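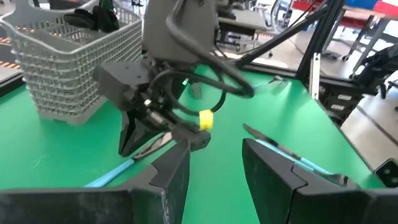 *Green tabletop, with grippers.*

**To:** Prernden Building Users list
**Subject:** Re: Room booking rules from November

Dear colleagues,

The Building Office has received a number of replies to last week's notice. One of them is quoted below with the permission of the sender, as it raises points that several tenants have also put to us.

> The notice says that bookings in the Daneshvar Wing will be limited to 18 days ahead. Our department plans its evening classes a full term in advance and has done so since 2013. Are we expected to reapply every few weeks? Also, the form asks for a cost code, and Caltiva tenants were never given one.

The 18-day limit applies to single bookings only. A recurring booking may still be made for a whole term, provided that the request reaches the Building Office before the term begins. Recurring bookings already in the calendar will be carried over and do not need to be entered again. Please check yours, however, as a few entries were found to have the wrong end time.

Tenants in the Caltiva offices should leave the cost code blank. The form currently shows an error message when this is done, but the request is still received. Pistance, who maintain the booking system, have been asked to remove the message.

Three further matters were raised by more than one tenant:

- **Seating.** The limit for Room 194 is 40 persons, including the speaker. Chairs may not be brought in from the corridor.
- **Saturday access.** The side entrance will be open from 8:30 a.m. to 1 p.m. Groups staying later must arrange this with the front desk by noon on the day before.
- **Cancellations.** A room that is no longer needed should be released in the calendar. An email to the front desk does not release it.

The parking arrangements are unchanged. Questions about the bicycle shelter should be sent to the landlord's office and not to this list.

A corrected copy of the rules will be posted beside the elevators on each floor. Until then, the version sent last week remains in force, read together with this message.

Sincerely,

Building Office
Prernden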